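Is a paid protection treatment for a table top worth having?

Lorena Salinas
Posted 2024-06-25 in Home and Furniture

I'm buying a table for the kitchen (a Kutosetti, the plain one) from Mogensen, the furniture place on the ring road at Fernitz. Before I'd even got my card out, the salesman was on to me about something called Beltness. It's a treatment they put on the top before delivery, plus a "care plan", and it costs £80. He said it stops stains, heat marks and scratches, and that without it the top "will look tired within a year".

I have my doubts. If the top is that delicate, why are they selling it as a kitchen table? When I asked what was in the stuff he said it was "a barrier". When I asked to see the terms he gave me a leaflet with a photo of a spilt glass of wine on it and very little else. Our present table gets used for everything and has never had any treatment on it that I know of.
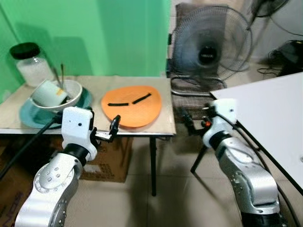

Bowl on the teal plate, jar in the corner

Has anyone paid for one of these and made a claim on it? I'd rather hear from people who have than from people who bought it and felt reassured. I should add that I have to say yes or no before they book the delivery slot.

hobmarks

Don't. I had the same sort of thing on a dining table from a different shop. When a ring from a hot dish turned up I rang the number and was told that heat was covered but "prolonged heat" wasn't. I asked how long prolonged was and they couldn't tell me. They sent me a cloth and a small bottle of cleaner, which did nothing at all to the mark, and after that they stopped answering my emails.

Most of these plans want you to report each mark separately within so many days of it happening, and they leave out "general wear". Have a think about how a kitchen table gets spoilt. It's all general wear. I couldn't tell you the day any of mine happened.

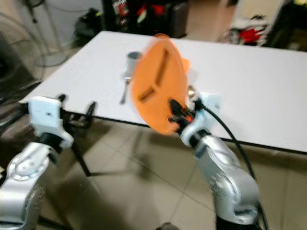 White top with a thin black rim, on a black metal leg

As for the leaflet, if they won't hand over the full terms in the shop I'd take that as your reply. Also ask what the top is made of. Some treatments are meant for bare or oiled wood and I can't see what they'd do for a hard sealed surface, apart from make it smeary.

Lorena Salinas

Thanks. I rang and asked. The person I got didn't know what the top was made of, but was quite sure the treatment would work on it.

Pell_Tarrant

I'm less against these plans than the poster before me, but only a bit. I sold furniture for 13 years (not for the firm you mention) and we were pushed very hard to sell the add-ons, so take whatever the salesman says with that in mind. Some people did get a repair out of theirs. It was nearly always one big obvious accident, reported straight away, with photos. If you've got toddlers and felt tips, maybe. Otherwise I'd do the following.

1. Get the full terms by email before you agree to anything. Look for the list of what isn't covered and read that first. The list of what is covered will always sound lovely.

2. Check your home contents insurance. Accidental damage sometimes includes furniture, and you may be paying for it already. Look at the excess too, as a big one makes it pointless for a table.

3. Buy a cloth and use it. A wipeable one is fine, or a cotton one with something padded under it for hot dishes. I've had mine since April of the year we moved and the table under it looks better than I do.
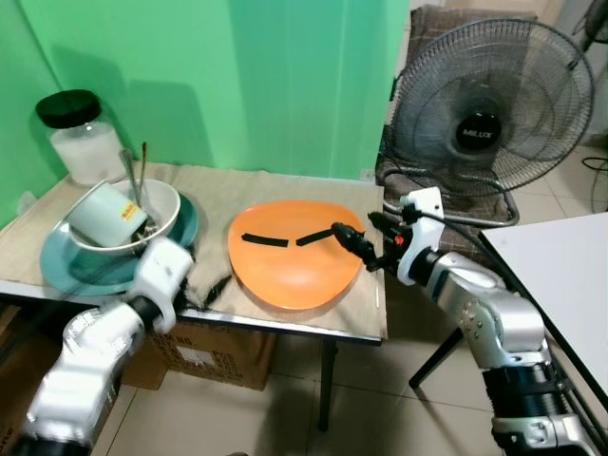
4. Keep the washing up liquid mild and leave the scouring pads in the sink. I saw more tops ruined by scrubbing than by wine.

5. Write down what the salesman promised and ask him to confirm it in an email. He may go quiet. If he does confirm it, keep it with the receipt.

I do disagree with the idea that the treatments never do anything. A decent wax or oil on real wood does help, but a tin of it costs far less than £80 and you can put it on yourself in an afternoon. It needs doing again every so often as well – ask him whether the plan covers that. I'd be surprised.

hobmarks

Fair point about the contents insurance, I never thought to look. My one has an excess that's more than the table cost though.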